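How One Apple Tree Becomes Two Thousand
Garden Science for Kids
By Keith Cosgrove

Suppose you eat the best apple of your life. You save the seeds, plant one, and wait. Years later the tree gives you apples, and they taste sour. What went wrong?

Nothing went wrong. An apple seed has two parents, just as you do. One is the tree the apple grew on. The other is the tree the pollen came from, and a bee may have carried that pollen from the other side of the road. The seed is a mix of both, so its fruit can be bigger, smaller, sweeter or sourer than the apple you ate.

If growers want more trees with exactly the same apples, they don't plant seeds. They use a method called grafting.

What is grafting?

Grafting means joining pieces of two plants so that they grow together as one. The top piece is called the scion (say "SY-un"). It is a short twig cut from the tree whose apples you want. The bottom piece is the rootstock. It has the roots and a bit of stem.

The scion decides what kind of apples the tree will have. The rootstock holds the tree up and takes in water. It also has a lot to do with how tall the tree gets. The same scion on one rootstock may grow taller than a house. On another, it may stay small enough for a grown-up to pick without a ladder.

How do the two pieces join?

Look at a twig that has been cut across. On the outside is bark. In the middle is wood. Between them is a very thin green layer called the cambium. This is where a stem makes new cells and gets thicker.

The person doing the grafting cuts both pieces on a slant and fits them together so that the green layers touch. Then they wrap the join with tape to hold it still and keep it from drying out. Over the next weeks, the cambium makes new cells that fill the gap. Tiny tubes form across the join, and water can move up from the roots into the scion. When the buds on the scion open, the grower knows that water is getting through.

If the green layers don't touch, the scion dries up and dies.

A nursery in winter

At the Prieto nursery in Flerkau, workers cut scions in the coldest part of winter, while the trees have no leaves. The twigs are tied in bundles, wrapped in damp paper and kept in a cold room at 36 degrees Fahrenheit. That keeps the buds asleep until it is time to graft.

Last winter the nursery made 2000 grafts. Of these, 400 were a yellow apple called Ollex, which ripens in September. Another 464 were Prisevden, a red one that keeps well in a cool cellar. The rest were older kinds that people asked for.

Every Ollex tree in the nursery's fields goes back to one tree. Twigs were cut from it and grafted, and later twigs were cut from those new trees, and so on. Plants that are copied this way are called clones.

Can you graft anything onto anything?

No. The two plants have to be close relatives. Apple on apple works well. Pear will often grow on quince. An apple twig on an oak tree will die.

You can put several kinds of apple on one tree, though. Some people with small yards have a tree with red apples on one branch and yellow ones on the next.

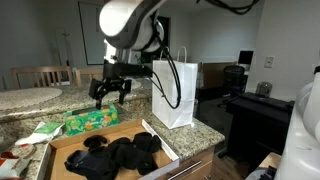 Flerkau, July 23, 2023

Summer is a good time to look for grafts. Find a young apple tree and check the trunk a little way above the soil. Many have a bump or a bend there, and sometimes the bark looks different above and below it. That is where the two pieces were joined. Look with your eyes only and leave the bark alone.

If shoots are coming up from below the bump, they belong to the rootstock. Tell whoever looks after the tree, as these shoots are usually cut off.

Comments (3)

mapleroom4
We read this in class and then found the bump on the tree by the gate. Can you graft roses too?

Keith Cosgrove
Yes, a lot of garden roses are grafted. Look low down, close to the soil.

Tessa's dad
She wants to know if the tree feels it. I said plants don't have nerves. Hope that's right.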